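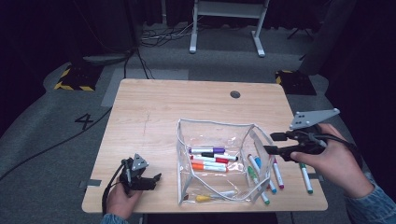
Druvico build – pre-release safety check

January 7, 2020
Build 154, desktop and tablet. Run against the save folder from Holleck.

1. Flash and strobe
Pass, with a comment. Lightning in the harbour level still goes white twice in quick succession. Under the limit but only just. Would prefer a fade on the second one.

2. Photosensitivity warning at start-up
Pass. Shows before the logo now. Text too small on tablet.

3. Frame rate held at 60
Fail. Drops to 57 on the bridge, worse with rain on. Not dangerous, but the camera judders when it dips and two testers felt queasy. Rain particles are being spawned every frame and never put back in the pool. Ticket open.

4. Camera shake can be switched off
Pass in menu. Fail in cutscenes – they ignore the setting completely. Same bug as June, I thought this was closed??

5. Volume spikes
Pass. Door slam brought down. Headphone check done on both devices.

6. Save file survives a forced quit
Fail. Killed the app 7 times during autosave, lost the inventory once. Needs to write to a temp file first and then swap. Please dont ship without this one.

7. Objects kept between scenes
Pass. Only one settings object after going menu – harbour – menu. Old duplicate has gone. Log is clean.

8. Names with accents
Pass. Entered Núñez as the player name, saved, reloaded, fine. High score table cuts the top off the accents, cosmetic.

9. Third-party plugins
Gimport asset loader: version pinned, licence file in the repo. Still asks for full storage permission on tablet and I can't see what for. Not checked: what it does if you say no.

10. Personal data in crash reports
Fail. Report includes the full folder path, so the user name on the machine goes with it. Strip it before sending.

11. Heat and battery
Not done. Tablet was at roughly half charge when I got to it, needs a full run from 100. Will do tommorow.

Result: HOLD. Items 6 and 10 block the release, 3 and 4 to be fixed if there's time. Retest only the failed ones plus 11, and redo 7 if anyone touches the scene loader.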